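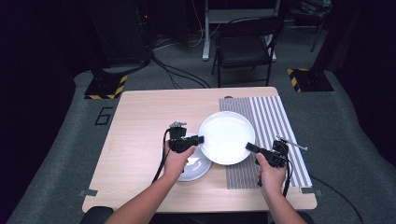 Won white, retest for the dinner plates

10/12/22

Opened the kiln first thing. Top shelf was fine, bottom shelf had pinholes again, mostly on the rims and a few in the ring where the foot sits underneath. Same bucket of glaze for both, same clay, all bisqued together. So I am going to stop blaming the recipe for now and look at the firing and the thickness.

For anyone picking this up later, Won is the plain white gloss we inherited with the Iststead moulds. It's a cone 8 glaze. Feldspar is 40 per cent of it and has always been the bit that worries me, as the sack changed in June when we moved the order over to Indel. The old material was finer. I rubbed a pinch of each between my fingers and the Indel one is noticeably gritty. That may mean nothing once it has been through the mill.

Made up a 100 g dry test of Won with the last of the old feldspar and another with the Indel feldspar. Everything else out of the same tubs. Both sieved twice, left to stand over lunch, then stirred and sieved again. The Indel one settled harder in the jug and needed a proper scrape with the rubber kidney to get it back up. The old one came back with a whisk. I have not added anything to help it float yet. Rasha Hourani wants to try a little more bentonite but I'd like to see it bare first.

Dipping. I did the tiles with a quick dip and a slow dip, and marked the backs in iron. On the slow ones the coat was thick enough to crack as it dried, fine lines like a dry puddle, on both glazes. The quick ones dried smooth. The plates on the bottom shelf were dipped at the end of the day when the bucket had been standing open and had thickened up, and I think that is at least half the answer. Lid goes on between batches from now on. Check the weight of the slop before starting again after a break, and write it on the lid in pencil.

Plate rims. They get a double coat where the tongs go in and the glaze runs back over the edge as the plate is turned up. I tried pouring the inside and dipping the back separately. It gave a better rim but left a line where the coats met, and I had to rub it down with a finger once dry. Slow work, and dusty. Mask on, wet sponge after. It won't do for a full order but it would do for the large serving size, which we only make now and then.

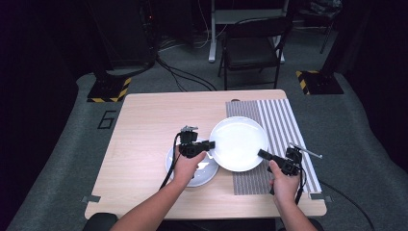

Shelf position is the other thing. The bottom of our kiln lags, everybody knows it does, and the cone down there had hardly bent when the top one was flat. I have put the bottom shelf up on taller props and will leave the first space empty for the next firing. If that shifts the pinholes upwards or gets rid of them we will know something. I have also added a 40 minute soak at the end, which the old Plastonstead log says they always did with this glaze. I can't find where we dropped it. It isn't crossed out anywhere, it just stops being written down.

Cutlery marks. Had a complaint passed on from the shop about grey lines on a plate in this glaze. Tried a steel knife on a top shelf plate and on a bottom shelf one. The top one marked faintly and most of it came off with cream cleaner. The bottom one marked more and kept it. That fits with the bottom shelf being underfired. Do the same on the new ones before anything gets packed.

Clay seems all right. Rasha cut a seconds plate in half on the wet saw and the body looked even right through, no black middle, no bloating. She thinks the bisque could go up a little to burn out more before the glaze goes on. Worth doing, but not in the same firing as the other changes or we will never tell which one did it.

To do:
- fire the test tiles, old and Indel, side by side on the middle shelf and again on the bottom
- ring Indel and ask what mesh they are sending
- new cones, the box is nearly finished
- thermocouple sheath looks thin at the tip, order one
- put the bottom shelf seconds in the glazing room and write W on the back so they don't wander into the shop stock

Kiln is loaded but not on. The Iststead bowls still need their feet wiped and I would sooner do that in daylight.

8 shares | 0 comments
Contact the workshop | © Plastonstead Pottery Notes | Back to top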